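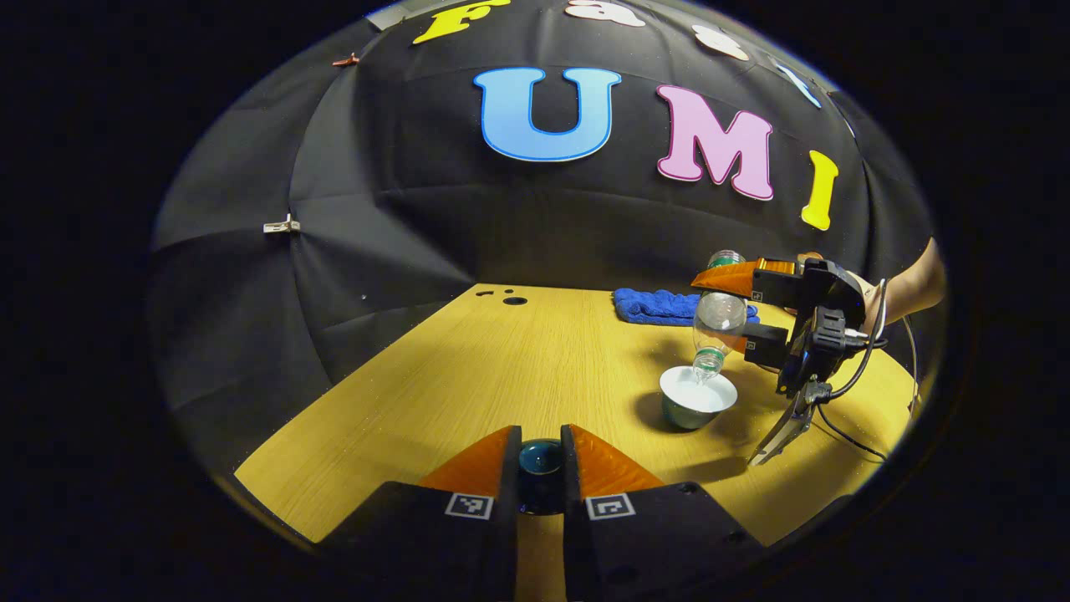 Leonie Hapeta asked at the interim review whether a pouring task could be learned at all from examples recorded by hand, given that people rarely pour the same way twice. The question shaped much of the work that followed, and this report is arranged as an answer to it. The project was carried out by a group of three students in the Faulkner Laboratory between January and May 2025.

1. Purpose

The project set out to collect a body of demonstrations of household tasks performed with hand-held grippers, and to establish which recording habits made those demonstrations more or less useful for training. Pouring was chosen as the main task. It requires a steady grip on a container whose weight changes, and the result depends on the angle and the speed of the wrist. Folding and stacking tasks were recorded as well and are reported separately under the project name Vutia.

2. Method

The operator holds a gripper by its handle and performs the task at a table. The pouring task uses a plastic bottle of water and a bowl. One demonstration begins with the bottle upright on the table and ends when it has been returned there.

Each operator was given a written procedure and a practice period before any recording was kept. The procedure fixed the order of actions and left the speed to the operator. The starting place of the bowl was changed after every 12 demonstrations according to a printed plan. Operators were asked not to correct a poor pour by starting again. Such attempts were completed, labelled and stored with the rest, so that their effect on training could be tested later.

Labelling was done in Tovska, the laboratory's own program for reviewing recordings. The reviewer marked the start and end of each demonstration, the moment of grasp and the moment at which the bottle passed the horizontal. No operator reviewed his or her own recordings.

3. Demonstrations collected

A total of 926 demonstrations of pouring were recorded. Of these, 400 were selected for the first training set. Selection was made on two grounds: that the gripper's position could be recovered for the whole length of the recording, and that the grasp was made in a single movement. Recordings in which water was spilled were not excluded on that account alone.

The most common reason for rejection was loss of position during the tilt. It occurred most often when the operator turned the wrist quickly. The written procedure was amended in the second month to ask for a slower turn, and fewer recordings were rejected afterwards. The group accepts that this amendment makes the earlier and later recordings less alike, and they have been kept in separate folders for that reason.

4. Discussion

With regard to the question raised at the review, the group's view is that variation between operators was less of a difficulty than variation in the habits of one operator over a long session. Towards the end of a session the grasp tended to move higher up the bottle and the pour became shorter. Sessions should therefore be limited in length, and the limit should be set before collection begins.

The amount of water in the bottle was not recorded. This was an oversight. A policy trained on the present set cannot be assessed properly against fill level, and the matter should be put right before the set is extended.

5. Further work

The selected recordings have been passed to the Rollatano group, which will carry out training over the summer. The rejected recordings will be kept by the laboratory, together with the labels and both versions of the written procedure.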